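A day at Stolden's open house: how a recommendation feed gets made

Stolden runs the discovery feed inside a handful of news and hobby apps, including Matora, which is probably the one you have on your phone if you have any of them. The company doesn't sell to the public and most readers have never heard of it. Once a year it opens its office to customers, publishers and a few people who write about social media, and this spring I got one of the passes.

The visit took place on May 9, 2023, and ran from nine in the morning until late afternoon. There were 44 visitors, split into groups at the front desk. Mine was mostly publishers, people whose traffic depends on what the feed picks up. They had plenty of questions and some of them had brought printouts.

The building

Stolden has the upper floor of a converted industrial building. The coffee was downstairs and the talks were upstairs. The elevator was slow and most people took the stairs.

The Stolden floor is one long open room with meeting rooms down one side. Desks are grouped by product. The Matora team sits closest to the windows, and the ranking engineers are at the far end, next to the kitchen. Large screens near the entrance show the current top topics for each region the feed serves. During our visit the top item for one region was a school lunch story and for another it was a dispute over a parking rule. We were asked not to photograph the screens, and I didn't.

How a topic gets in

The first talk covered the path a story takes before it shows up in the feed. Stolden collects links that are being shared in the apps, groups the ones that appear to be on the same subject, and gives each group a score. The score depends on how fast the sharing is growing, how many different kinds of accounts are involved, and whether the sources have been reliable in the past. A group that scores high enough becomes a topic. It gets a short title, a lead link and a picture.

Until last year the titles were written by editors. Now a model writes them and an editor approves or rewrites the ones that fall into certain categories: health, elections, crime, and anything that involves a named private individual. Everything else goes out without a person looking at it first.

This was the part the publishers cared about most. One asked how long a bad topic can stay up in the unreviewed categories. The answer was that it depends on reports from users, and that Stolden checks a sample every hour. The next question was how big the sample is. We were told 500 topics across all regions, which sounded like a lot until someone asked how many topics are live at any one time. The presenter said that number is not public.

The review desk

After the talk we were taken to see the review desk, which is where the approving and rewriting happens. Each shift has 9 people on it. They work from a queue, with the proposed title on the left side of the screen and the source links on the right. There are buttons for approve, rewrite, hold and remove. A held topic goes to a second reviewer.

We watched for a while over the shoulder of a reviewer who had agreed to it. Most topics took only a few seconds. One about a recalled medicine took much longer, as the reviewer opened every link and found that all of them led back to the same blog post. It was removed. Another had a correct title but a lead picture from a different event, and the reviewer swapped the picture and let it through.

I asked what happens when a removed topic starts growing again an hour later with slightly different wording. The system is supposed to match it to the removed one and hold it automatically. In April that matching step was rebuilt after a false story about a bridge closure came back 6 times in one evening. The team lead was open about this and put the list of titles up on the wall. They were all a little different, and I could see why software might have treated them as separate stories.

Lunch

Lunch was sandwiches and soup in the canteen downstairs.

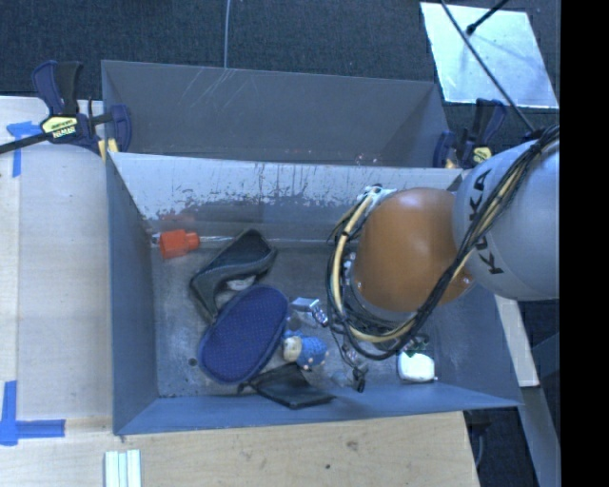
A KUKA robot arm reaching into a metal bin.

We were back upstairs for the early afternoon session, which started late.

What publishers can see

The second half of the day was about the dashboard. Publishers whose links appear in the feed can log in and see which topics their articles were attached to, how long each topic was live and how many readers came through. There is a new tab for topics that were removed or held, with a reason code next to each.

The reason codes got a mixed reception. There are only a few of them, and the most common is "source quality," which can mean that the article had an error, that the site has had errors before, or that the other links in the group were poor and this one went down with them. A publisher sitting near me had three articles marked that way and could not tell which of those meanings applied. The product team said more detailed codes are planned – no date was given.

The appeal process is better than I expected. There is a form, it goes to a person, and the reply comes by email with a short explanation. Several visitors said they had used it. The complaint was about timing. A news topic is usually over within a day, and a reply that comes after that is useful for the record and not much else.

We also saw a test version of a label that will appear next to topics no person has checked. It is a small gray line of text under the title. In the Matora version it is hidden behind a tap, and a few people in the room objected to that. My own view is that if the label is meant for readers it should be on the screen when the topic is. The designers said they are still testing both placements.

The outside audit

The last talk was on the audit. Stolden pays a research firm, Honkanen, to pull topics from the feed and check them against the original sources. The firm chooses the topics itself and Stolden does not see the list in advance. Results are shared with the app customers, and a summary goes to publishers.

We were shown how the check is done but given none of the findings. A checker reads the title, reads every linked article, and answers a set of questions about whether the title matches the articles and whether the articles match what they cite. Two checkers work on each topic separately, and where they disagree a third one decides.

Someone asked whether the full results would ever be published. The answer was that Stolden would like to but the app customers have to agree, and so far not all of them have. I asked which ones and did not get an answer.

Questions at the end

The open session at the end was supposed to be half an hour and went longer. Most of the questions came back to the same point, which is how much of the feed should be left to software. Stolden's position is that people can't read everything and that rules for sending topics to a person are the practical solution. The publishers' position, as far as they had a shared one, is that the list of reviewed categories is too short. Local news was mentioned several times. A false story about a small town can do a lot of damage there without ever getting large enough to be noticed anywhere else.

Stolden said local news is being considered as a reviewed category in the regions where it has reviewers who know the area. In the other regions it would need to hire, and no decision has been made.

Practical notes

The open house is by invitation, but publishers with a dashboard account can ask for a place through the contact form. Passes are free. Lunch is included and there is a vegetarian option. Parking behind the building fills up early, and the bus stop is a short walk away on the same side of the road. Bring a charger if you plan to take notes on a laptop, as the meeting rooms have very few outlets.

Slides from the morning talks were sent to visitors the following week. The dashboard slides were not included, and I have asked for them.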